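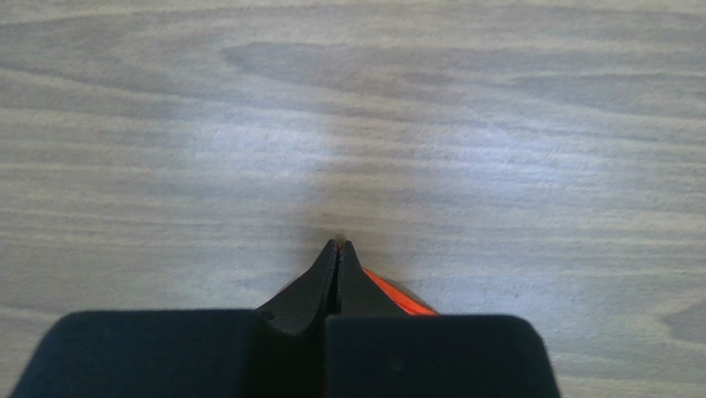 Reading grain before you cut: speaker notes

Slide 1. Opening
Start on time at 9.30, as the Sosness group has the room after us. Introduce self, then Mitsuko Honda, who is taking questions at the end. Talk covers flat-sawn and quarter-sawn boards, movement across the width, and how to lay out a table top. No finishing today. Refer finishing questions to Nobuhle Coetzee's session on Friday.

Slide 2. Where the pattern comes from
A log is a stack of cones, one per growing season. Saw it at a tangent to the rings and the face shows long wavy lines with stretched ovals or arches, usually called cathedral figure. Saw it along the radius and the lines run close to straight. Same tree, same rings, different angle of cut.
Pass round the two Hosoda offcuts at this point. Ask people to look at the end grain first and guess the face before turning the piece over. Allow four minutes.

Slide 3. Movement
Wood shrinks and swells very little along its length. Across the rings (radial) it moves more. Around the rings (tangential) it moves most, often close to twice the radial figure, though the ratio varies by species. A flat-sawn board therefore changes width more than a quarter-sawn board of the same size.
Worked case: the Trosville bench top, 611 mm wide, glued up from flat-sawn stock in May and moved to a heated room. Put the sketch on the board. Show the slotted screw holes and explain which screw is fixed (the middle one) and which are free.
If asked for exact values, say that they depend on species and moisture content and point to the handout tables. Do not quote from memory.

Slide 4. Cupping
Flat-sawn boards tend to cup away from the heart as they dry. Draw the end grain with the rings trying to straighten out. Mention Yakubu Wike's objection to alternating heart side up and heart side down: it gives a washboard surface in place of one wide curve, and a wide curve is easier to hold flat with battens. Both methods are in use. Give the case for each and move on.

Slide 5. Knots and swirling grain
Grain runs round a knot and rises to the surface on either side of it. Planing from one direction will tear on one side. Take light cuts with a sharp iron, or scrape.
Keep knots away from joints and edges where possible.

Slide 6. Layout
Mark the face side in chalk. Place boards by figure first, then check planing direction.
Cusora clamps are on the side bench for the glue-up demonstration. Tatsuya Iwasaki to hold the far end.

Questions. Repeat each one aloud for the recording.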